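Week 4 notes: does tidying make you calmer?

Read Kozma's chapter before this. I'll assume you have, and that you found it more convincing than I did.

## The claim

Clutter raises stress, so clearing it lowers stress. You'll find this in magazines, in store catalogs, and in the Griteo workbook some of you bought (please don't buy any more of them).

## What it rests on

Mostly the Fumalstead survey. 253 adults rated their own homes for mess and then, on the next page, rated their own mood.

- Same person, same sitting, both answers. A bad morning can color the two of them.
- No one visited the homes. "Messy" means whatever the person filling in the form thought it meant.
- The follow-up kept 37 people. The chapter calls this "a smaller group" and moves on.

Kozma also cites the Tenska trial, where 20 households were asked to clear one room. Mood went up. It was measured the same evening, and there was no group that spent the afternoon doing something else. I'd be in a better mood too if someone had just thanked me for my work.

## What counts as clutter?

Petrenko's checklist scores any "loose small items on a surface" as one point. Rings and a beaded bracelet on a tablecloth would get you a point, same as a week of unopened bills. 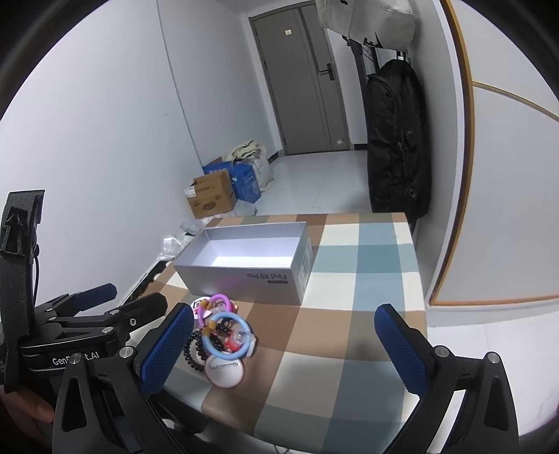 Bảo Diệp objected in section that a crude score can still be useful if it's crude in the same way for everybody. Fair, as far as it goes. But show me that it is. Two raters, same rooms, compare the sheets. I haven't found anyone who did it.

## For next time

Write one page on how you'd test the claim without asking anyone how they feel. Kiss, pp. 4–20, is optional and dull.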